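Rental Rule Update: Accessory Units and the Fostanham Permit Count

The Fostanham building office has posted its permit totals for the first quarter under the revised accessory unit ordinance, which took effect in September. The ordinance allows one detached or attached unit of up to 800 square feet on most single-family lots, subject to setback and utility conditions. Owners in the Gunport and Zaidi districts have filed most of the applications to date.

The office received 200 applications. Of these, 59 have been issued a permit. Another 23 were returned as incomplete, and the rest remain in review or have been withdrawn. The posted table does not separate withdrawn applications from pending ones, so the approval rate cannot be worked out from it. A revised table has been requested.

Several points in the table deserve attention from owners who are thinking of filing this year.

Sewer capacity. Most of the returned applications lacked a lateral inspection report. The ordinance requires a report whenever the new unit will share the existing lateral with the main house. The report must show pipe material, diameter, and slope, and it must be signed by a licensed plumber. A video file alone is not accepted. Owners on clay pipe should expect a replacement condition to be attached to the permit. The condition applies only to the section between the house and the property line, but the trench often crosses a driveway or a sidewalk, and restoration of the public portion is charged to the applicant.

Separate metering. The ordinance does not require a separate electric meter for an attached unit. It does require a separate disconnect that the tenant can reach without entering the main house. Detached units need a subpanel at minimum. The electric utility reviews its side of the work on its own schedule, and the city will not hold a permit open while that review is under way. Applicants who file with both at once have fewer problems with expired plan checks.

Setbacks. The side and rear setback for a detached unit is four feet, measured to the wall face. Eaves may project into the setback by up to 18 inches. Where an existing garage is converted, the existing wall line may be kept even if it stands inside the setback, provided that the footprint does not grow. Raising the roof of a converted garage counts as growth if the plate height changes. This was unclear in the first version of the handout and has been corrected in the current one.

Parking. No added space is required for units within a half mile of a bus stop. Elsewhere one space is required, and it may be in tandem with an existing space. The Gunport district is covered by the bus stop rule almost in full. The western part of Zaidi is not, and owners there should check the map before they pay for drawings.

Fees. The plan check fee is set by floor area. The impact fee is waived for units under 500 square feet. Above that size the full schedule applies, with no phase-in, so a unit of 510 square feet carries a much higher total than one of 490. Designers who work in Fostanham are already drawing to the lower figure. The effect on the local housing mix is likely to be a larger share of studios and a smaller share of one-bedroom units than the planning staff assumed.

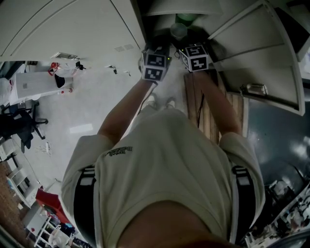
Photo: Erow

Rental use. A unit may be rented for a term of 30 days or more. Shorter terms are not allowed for any unit permitted under the revised ordinance, including units in which the owner lives part of the year. Units permitted before September keep the terms on their original permits. A buyer who takes over a property with an older unit should ask for a copy of the recorded covenant, as the listing may not state the terms correctly.

Appraisal. Lenders continue to differ on how they treat these units. Some will count rent from the unit toward the borrower's income once a lease is in place. Others will count only the added floor area, and then at less than the main house rate. An owner who plans to refinance after construction should ask for the lender's position in writing before work begins. Comparable sales are still scarce in Zaidi, and appraisers have been drawing on sales in Gunport, where lots are smaller and prices per square foot are higher.

Inspection timing. The office is quoting six working days for a foundation inspection and a shorter wait for framing and final. Requests must be entered by noon. A failed inspection goes to the back of the line. Contractors are advised to have the soils letter on site at the foundation stage, as inspectors have turned away crews that could not produce it.

The planning staff will take written comments on the fee schedule until 2nd April. Comments should give the parcel number and the floor area of the proposed unit. The current handout, the setback diagrams, and the bus stop map are available at the permit counter.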